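Journée portes ouvertes robotique chez Brekutis : appel à participants

Envie de voir un robot se débrouiller dans une vraie cuisine de bureau ? Nous cherchons 50 curieux pour notre démonstration du 3/9/22 (aucune connaissance technique demandée !). Au programme, 2 passages de navigation, puis un échange avec l'équipe. 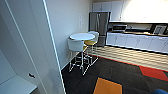

Le coin cuisine, avec sa table haute et ses tabourets

Inscriptions jusqu'à fin août auprès de Zyanya Villalobos, à l'accueil.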